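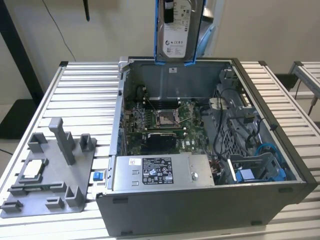
옆판을 연 데스크톱 본체, 파란 캐디에 끼워진 하드디스크

비상조명 점검, 자주 받는 질문 모음

안녕하세요, Stitamard에서 비상조명 점검을 맡고 있는 사람입니다. Nullalwood 쪽에서 가게나 사무실 하시는 한국 사장님들 전화를 받다 보면 비슷한 걸 많이들 물어보시더라고요. 그래서 통화하면서 드렸던 대답을 그대로 옮겨 적어 봤습니다. 순서는 좀 뒤죽박죽이에요. 필요한 데만 골라 읽으세요!

비상조명이 정확히 뭔가요? 출구 표지판 말하는 건가요?

출구 표지판도 들어가고요, 천장이나 벽에 붙어서 평소엔 꺼져 있다가 정전이 되면 켜지는 작은 등도 들어갑니다. 일반 조명 안에 배터리가 같이 들어 있는 제품도 있어서, 겉만 봐서는 사장님들이 모르고 지나치시는 경우가 꽤 많아요. 작은 초록색이나 빨간색 표시등이 하나 붙어 있으면 한번 의심해 보세요. 첫 방문 때 제가 건물을 한 바퀴 돌면서 어느 게 비상등인지 전부 번호를 붙여 드립니다.

매달 하는 점검은 제가 직접 해도 되나요?

네, 하셔도 됩니다. 저는 오히려 직접 하시라고 권하는 편이에요. 테스트용 열쇠 스위치를 돌려서 등이 들어오는지 보고, 다시 돌려놓고, 표시등이 정상으로 돌아왔는지 보고, 기록부에 적으면 끝입니다. 짧게 켜 보는 거라 작은 가게면 커피 한 잔 내리는 사이에 다 하세요. 다만 스위치를 돌려놓는 걸 깜빡하시면 배터리가 계속 닳으니까 그것만 꼭 확인해 주세요. (제가 가 보면 열쇠가 꽂힌 채로 있는 집이 한 달에 한 번은 나옵니다.)

그럼 연간 점검은 뭐가 다른가요?

연간 점검은 배터리가 정해진 시간을 끝까지 버티는지 보는 시험이에요. 등 하나하나를 비상 전원으로 돌려놓고 끝까지 켜 둡니다. 중간에 흐려지거나 꺼지는 등은 배터리를 갈든지 등을 통째로 갈든지 해야 하고요. 시험이 끝나면 배터리가 거의 바닥이라서 다시 충전될 시간이 필요합니다. 그래서 손님이 가득 찬 저녁 장사 직전에는 이 시험을 안 잡아요. 보통 영업 끝나고 하거나 쉬는 날 아침에 합니다.
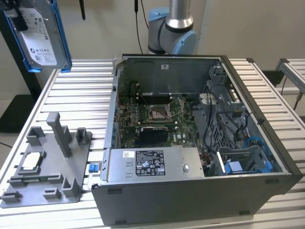
영업 중에 와도 되나요? 전기를 다 내려야 하나요?

건물 전체 전기를 내리는 일은 거의 없습니다. 조명 회로에 테스트 스위치가 있으면 그 회로만 건드리고, 냉장고나 계산대는 그대로 돌아가요. 문제는 스위치가 없는 오래된 건물인데, 그럴 땐 조명 차단기를 내려야 해서 미리 말씀드립니다. 간혹 조명이랑 콘센트가 한 차단기에 묶인 집이 있어요. 서버나 공유기, 카드 단말기가 거기 물려 있으면 꺼지니까요, 예약하실 때 분전함 사진 한 장만 보내 주시면 제가 먼저 보고 전화드릴게요.

비용은 어떻게 계산하나요?

등 개수로 합니다. 25개까지는 기본 방문비 하나로 끝나고, 그걸 넘으면 등 하나마다 조금씩 붙어요. 기본 방문비에는 이동비, 보고서, 기록부 새 책이 다 들어 있습니다. 배터리나 부품은 따로예요. 현장에서 갈아야 할 게 나오면 가격부터 말씀드리고, 그러자고 하셔야 갑니다. 사장님이 안 계시고 직원분만 계실 때는 전화로 여쭤보고요, 연락이 안 되면 그냥 보고서에 적어 두고 나옵니다.

등이 시험에 떨어지면 가게 문을 닫아야 하나요?

이 질문은 정말 많이 받아요! 등 하나 떨어졌다고 문 닫으시라고 한 적은 없습니다. 어디에 있는 등인지가 중요해요. 창고 구석에 있고 옆 등이 충분히 밝으면 며칠 안에 고치면 되는 일이고, 창문 없는 지하 계단에 하나뿐인 등이면 저도 그날 해결하고 가려고 합니다. 자주 쓰는 배터리는 차에 싣고 다니니까 웬만하면 바로 되고요. 안 되면 임시로 그 구역을 어떻게 쓸지 같이 정해서 기록부에 남깁니다.

작년에 Jitar 상가에 갔을 때 이야기를 잠깐 할게요. 694제곱미터짜리 2층 매장이었는데 비상등은 멀쩡하게 다 켜졌어요. 그런데 매장 배치를 바꾸면서 높은 진열장이 등 바로 앞을 가려 버린 거예요. 켜지긴 하는데 통로는 깜깜한 거죠.
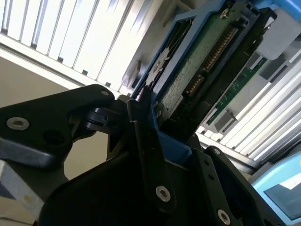

결국 진열장 두 개를 벽 쪽으로 밀고 등 하나를 옮겨 달았습니다. 등을 새로 사신 것도 아니고 옮기는 데 40분 걸렸어요. 그러니까 가구 배치를 바꾸셨으면 등이 켜지는지만 보지 마시고, 불을 끄고 통로를 한번 걸어 보세요. 바닥이 보이는지, 턱이 보이는지, 출구 손잡이를 더듬지 않고 찾을 수 있는지. 이걸 해 보신 분들은 다들 생각보다 어둡다고 하세요.

기록부는 꼭 종이여야 하나요?

종이든 파일이든 저는 상관없습니다. 날짜, 누가 했는지, 어떤 등이었는지, 결과, 고쳤으면 뭘 고쳤는지. 이 정도가 들어 있고 물어보는 사람한테 바로 보여 줄 수 있으면 돼요. 파일로 하시는 분들은 사장님 전화기 안에만 두지 마시고 직원분도 열 수 있는 곳에 하나 더 두세요. 예전에 Khoury 제과점에서는 사장님이 휴가 가신 사이에 건물주가 기록을 보자고 해서 직원분이 엄청 당황하셨거든요. 지금은 계산대 밑에 종이로 한 권 두고 쓰십니다.

세입자인데 건물주가 할 일 아닌가요?

계약서를 봐야 압니다, 라고밖에 말씀을 못 드려요. 보통은 공용 계단이나 복도는 건물 쪽, 내가 빌린 공간 안은 내 쪽으로 나뉘는데 아닌 계약도 많이 봤어요. 제일 난감한 게 서로 상대방이 하는 줄 알고 몇 년을 그냥 보낸 경우입니다. 건물 관리하는 쪽에 이메일로 물어보시고 답장을 기록부에 같이 끼워 두세요. 원하시면 공용 부분이랑 안쪽을 나눠서 보고서를 두 장으로 써 드릴 수도 있어요.
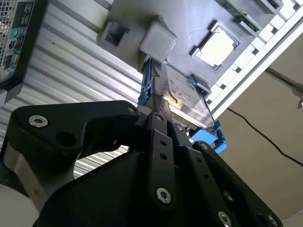

Anas Moussa
Stitamard 비상조명 점검 담당

배터리는 얼마나 자주 갈아야 하나요?

제품마다 다르고 설치된 자리도 영향이 커요. 주방 천장처럼 뜨거운 데 있는 건 확실히 빨리 갑니다. 같은 날 단 등인데 홀에 있는 건 멀쩡하고 주방 것만 떨어지는 식이죠. 저는 배터리를 갈면 안쪽에 교체한 달을 유성펜으로 써 둬요. 혹시 직접 가시더라도 이건 꼭 따라 하세요. 그리고 빼낸 배터리는 일반 쓰레기통에 넣지 마시고 저한테 주시면 제가 가져갑니다.

다른 업체에서 받은 보고서가 있는데 처음부터 다시 해야 하나요?

아니요, 있으면 보내 주세요. 등 번호가 이미 매겨져 있으면 그 번호를 그대로 씁니다. 번호 체계가 바뀌면 기록부 앞뒤가 안 맞아서 나중에 보는 사람만 고생해요. 대신 보고서에 적힌 등이랑 실제 등이 맞는지는 첫 방문 때 확인합니다. 벽 뒤로 사라진 등도 봤고, 보고서에 없는 등이 화장실에서 나온 적도 있어요.

예약은 어떻게 하나요?

전화나 이메일 둘 다 됩니다. 한국어로 하셔도 되고요. 주소, 몇 층인지, 대충이라도 등이 몇 개인지, 편한 시간대를 알려 주시면 돼요. 토요일은 오전만 나갑니다. 3월은 연간 점검이 몰려서 자리가 빨리 차니까 그때 하셔야 하는 분들은 한 달 전에 연락 주세요. 제가 현장에 있어서 전화를 못 받으면 사무실의 Adoración Barrios 씨가 받아서 일정을 잡아 드립니다. 취소나 변경은 전날 오후 4시까지만 말씀해 주시면 따로 비용이 없어요.

보고서는 언제 받나요?

보통 다음 영업일에 이메일로 갑니다. 떨어진 등은 맨 앞 장에 따로 모아 놓고, 급한 순서대로 적어 드려요. 읽다가 모르는 말이 나오면 편하게 전화 주세요.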